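Three weeks with the Prenditz tabletop arm

Aug 22, 2018

I said in my last post that I would write up the Prenditz kit once I had used it for more than a weekend. I have now had it on the bench for three weeks, most evenings, and I think I know what it does well and what it doesn't.

I paid for it myself. It cost me 1430 dollars with shipping, and that was for the version with the two-finger gripper and the wrist camera. You can buy the arm alone for less and fit your own gripper, but I had already lost most of last winter to a gripper I made on my own, and I didn't want to do that again.

The kit comes from Firnano, a small shop that sells kits from a few different makers. They packed it well. The arm was in one box and the gripper and camera were in another, and the second box came five days after the first. I wrote to ask where it was and got a short, polite reply the next morning. No complaints there, except that the order page should say it ships in two parts.

Setup

The manual says to set aside an evening. I needed two. The base goes on with a clamp or with bolts, and I started with the clamp. That was a mistake. It holds fine when the arm moves slowly, but when it stops fast at full reach the whole base shifts a little, and then every position you taught it is wrong. I drilled the table and bolted it down and have had no trouble with that part since.

The software installed without a fight on my older laptop. On the newer one it wouldn't find the arm until I changed the cable for a shorter one. The support page mentions this, but only at the very end, under a heading about power.

Calibration takes 19 minutes if you let it run the full routine. There is a short routine too. I used it for the first few days and then went back to the full one, and my misses near the far edge of the table dropped a lot. If you buy this kit, run the long one every time you move the base or touch the camera mount.

What I used it for

I don't have a factory. I have a table and a list of things I would like a small arm to be able to pick up without knocking over whatever is next to them. So I put out ordinary kitchen and pantry things and had it work among them – bread in bags, a tray, packaging, a basket. I moved things between runs, because an arm that only works when everything is in the same place isn't much use to me.

The kit has two ways of working. In the first you move the arm by hand, save points, and play them back. In the second you drive it live from the laptop while looking through the wrist camera. I have spent most of my time on the second. The camera looks out past the fingers, so you always have both tips in view and can line them up on whatever you are going for.

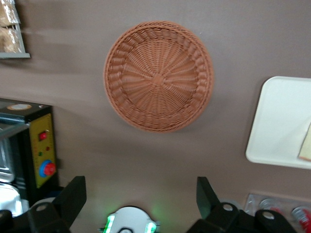 Ljungberg, who reads this blog and left a comment under my first post, says the live mode was the reason for sending the same kit back: the picture smears whenever the wrist turns, and by the time it settles you have gone past the thing you wanted. Ljungberg would rather have a fixed camera over the table and nothing on the wrist at all.

I understand that, and I agree about the smearing. Any quick move softens the picture, and fine texture like a basket weave is the first thing to go. I get around it by setting the speed to the second lowest step for the last bit of the approach. It makes the work slow. It also makes it work. But I tried a fixed camera on my last arm, and the gripper kept getting between the camera and the object right when I needed to see. If I had to pick one I would keep the wrist camera. Both would be better, and the control box does have a second port.

The gripper

This is the best part of the kit. The fingers are black with angled, flat tips, and they open wide. The linkage has very little play in it, at least so far. There are lights on the gripper mount, which I thought I would find annoying. I now use the green glow to check from across the room that it is still powered.

Soft things are where it gets hard. The gripper has a force setting with five levels, and for bagged bread the lowest is still more than I would like. You get the bag, and you also get a dent in the bread. Someone on the Firnano forum suggested gluing thin foam to the tips. I tried it and it helps, but the foam moves a bit under load and you lose some of the accuracy you paid for. I took it off again.

Flat things are the other problem. A tray with a raised rim is fine, because there is something to take hold of. A single slice lying flat is not. The tips are too thick to get under it, and coming straight down just pushes it along. I have seen people use a scoop for this. Prenditz sells one, but it was out of stock when I ordered.

Woven things I expected to be bad, and they were all right. The trick is to go for the rim, with one finger inside and one outside, and not to try to span the whole thing. The first few times I had the wrist turned the wrong way and pushed the basket across the table. Once I had the angle saved as a preset I could get it most times I tried.

How it compares

Before this I had the Olton arm, the older one with the gray base. The Olton is stronger and it was cheaper when I bought it. It is also much louder, and the joints run warm after half an hour of steady use. The Prenditz is quiet enough to run while somebody is watching TV in the next room. That matters more to me than lifting strength, since I never lift anything heavier than a can.

The Olton software was better, though. It let you name your points and sort them into folders. The Prenditz software gives every saved point a number and that is all you get. I keep a paper list taped to the wall with what each number means, and I have already had to write it out again once. Firnano told me names are coming in an update in August. There are not many days of August left, so we will see.

Things I would want to know before buying

The power supply is large and has a short cord. Plan where it will sit.

The emergency stop works, and I tested it many times. After a stop you have to home the arm before it will do anything else, and the homing move swings wide to the left. Clear that side first. I had a glass there on the second night, and I don't have it now.

The wrist camera lens picks up dust and there is no cap in the box. I use a bit of cloth held on with a rubber band.

Spare finger tips are sold in pairs only. You can't buy one.

The warranty covers the motors but not the cable that runs down the arm to the gripper. That cable bends every time the wrist turns, so I would expect it to go first. I have ordered a spare.

Would I buy it again

Yes, at this price, for the gripper and for the quiet. If you mostly want to teach a few positions and play them back all day, I think the Olton is still the better buy. If you want to sit down and drive the arm yourself among a lot of different objects, the Prenditz is easier to live with, as long as you are patient with the slow speeds.

I am going to add a second camera next month and see how much of Ljungberg's complaint goes away. The bracket I have doesn't fit the table leg, so first I need to find a different bracket.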